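Home | Docs | Downloads | Support

# Tirkar bedroom tidy pack

Trial package for two-armed humanoid robots, offered by Utach. The task is picking up clothes left on a bed and taking them to a basket. This release has 668 recorded runs.

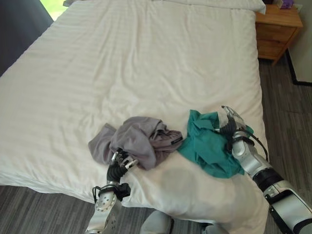
Each run uses soft clothing on a made bed. Folding is outside the pack. Buyers who need it should look at Tirnach.

## Moving between rooms

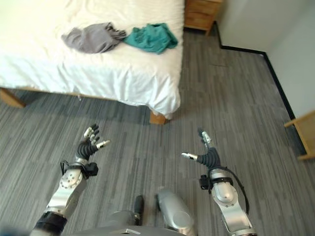 Kelechi Adeyemi
Trials lead, Utach

The robot must be able to stop short of the bed and hold both hands open. Bed height is set in `room.cfg`. The default is 54 cm.

## Grasping

Both arms can carry at once, one garment each.
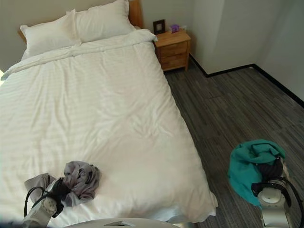 *Grey garment in the left gripper, teal in the right.*

Thin cloth is the weak point. In October we reran 70 grasps and 16 needed a second try. Logs are in `/grasp`.

## Basket

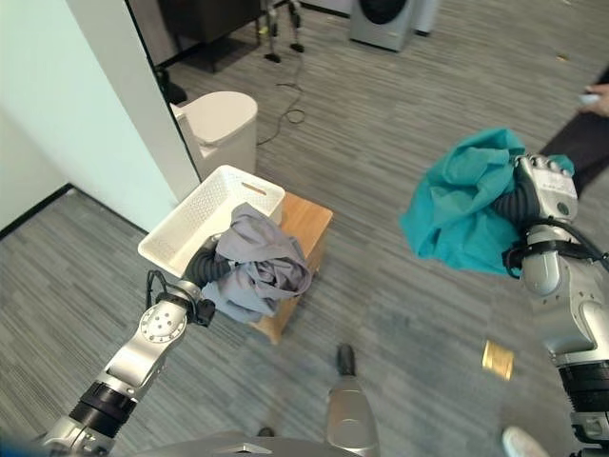
*Both arms holding cloth, with the grey piece over the white basket.*

Report faults to Ese Nwankwo through Support.

Related
- Tirnach folding pack
- Tirkar room setup guide
- Hettiarachchi hand calibration notes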